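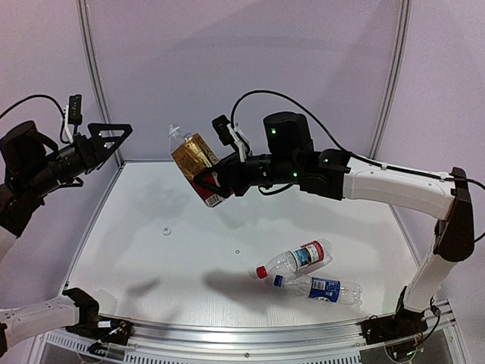
Two-arm bench at Drevley, right arm holding a drink bottle.

About > Who We Are > How We Help You Buy

Drevley helps small plants, recycling centers and training schools plan and pay for automation equipment. We do not build robots and we do not take commissions from the companies that do. Our clients pay us a flat fee to work out what they need, what it will cost over its life, and in what order to buy it.

We started as the purchasing office of a bottling and packing company called Parkilo. The company had bought a palletizing cell that sat unused for most of a year. The cell worked fine. The floor under it needed to be leveled, the air supply was too small, and there was no money left in the budget for either job. The people who sorted out that problem later set up Drevley to do the same work for other companies before the purchase order went out.

What we do

Most projects begin with a site visit. We look at the job being done now, by hand or by machine, and write down how often it happens, what sizes and shapes come through, and what goes wrong. We measure the space, including doorways and ceiling height, and check the power at the panel. The visit takes one working day for most sites. You get a written report with a floor sketch.

After that we prepare a budget in two parts. The first covers the equipment itself: arms, grippers, controllers, cameras, mounts and tables. The second covers everything else, such as freight, electrical work, guarding, training, spare parts, software renewals and the hours your own staff will spend on setup. On the last 37 projects we reviewed, the second part was left out or badly underestimated in most of the first drafts clients showed us.

We also write the request for quotes, compare the answers line by line, and sit in on the acceptance test if you want us there. Warranty terms get their own page in every comparison we write.

The bench

We keep a test bench in our main room with two small arms mounted at the front corners of a white table, on an aluminum rail. Clients send us the items they want handled and we try them before anyone spends real money. Plastic drink bottles come up often, and they are harder than they look. A clear body, a shiny label and a smooth side that gives under the fingers can each change which gripper belongs in the budget. So can the way the items arrive. Bottles lying on their sides and touching each other are a different job from bottles standing in a row.

A bench trial will not tell you how fast a full production cell will run. It is meant to show whether a type of gripper is worth quoting, whether two arms are needed or one will do, and what kinds of items should stay with a person. We charge for trials by the half day and put the results in writing, including the failures.

Who we work with

We have completed 83 planning projects. Mercado, a beverage container redemption business, came to us for a five-year replacement plan and now updates it with us every May, ahead of its own budget meetings. Ultel, a technical school, asked for help fitting a small robotics lab into a fixed grant. We split that purchase into two phases so the tables, power and first arms could go in before the grant period closed.

About a third of our work is for schools. School purchases have their own rules on bids and spending dates, and we keep separate templates for them.

Our staff

There are 15 of us. Seven came from plant maintenance or controls, and the others from purchasing, accounting and teaching. Every project is assigned one person with a shop background and one with a money background, and both sign the final report.

How to start

Send us a short description of the job, the space you have and your spending limit if there is one. A rough number is enough. We reply within 7 working days with a fee and a start date, or we tell you that the project is too small to need us. The office is open from 8 a.m. to 4:30 p.m., and bench visits are by appointment.

Contact Drevley | Copyright Drevley. All rights reserved. | Back to top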